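Karnura Forum » Kitchen odds and ends » Green lid, what does it belong to?

jitville_63
Good day all. I have a round green plastic lid with a raised rim, and no container for it. Colour is between teal and green. Can I use it as a saucer under a small pot?

Getetti
Mate, bin it. Scuffed plastic is rubbish.

Aurelio Palacios
I disagree – a few scuffs do no harm under a pot. Did you lay it on the grey mat?

jitville_63
Yes, in the second and third.
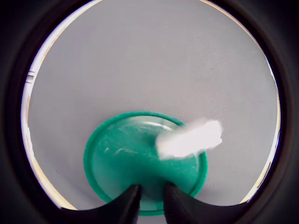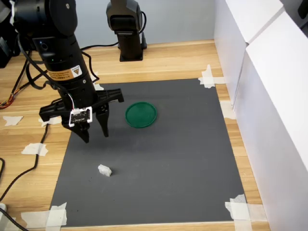
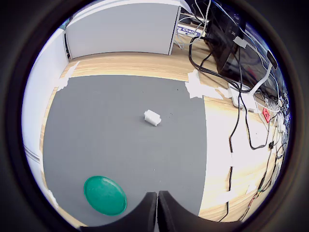
Page 23 of 63

Getetti
Fine, keep it then.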